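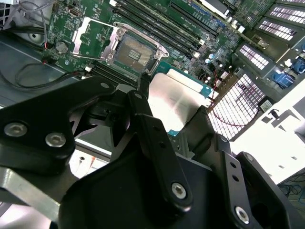

Re: [sumside-tinkerers] Bent pins or just dirty?

4 February 2026

Hi Nhyira, hi all,

Nhyira Bawa wrote:
> The old server board from the Sumside clear-out won't post. I've reseated
> the memory twice. Should I pull the processor and look at the socket, or
> am I going to wreck it? Never done one with the pins on the board side.

Pull it! Just go slowly. Lever down and out a touch, let it come right up, then swing the load plate back and lift the chip straight up by its edges (no sliding, please). Shine a torch across the pins from a low angle and look for any spot where the pattern goes a different colour - that's your bent one. I fixed five on mine with a mechanical pencil and a fair bit of swearing.

Before all that, have you swapped the coin cell? Mine was flat as a tack and the board sulked until I put a new one in. Cheap as chips and it takes a minute.

Don't leave the socket open overnight, either. Wumpini has a box of the plastic covers, over 124 at last look, and he'd be glad to see the back of a few.

Cheers,
Griet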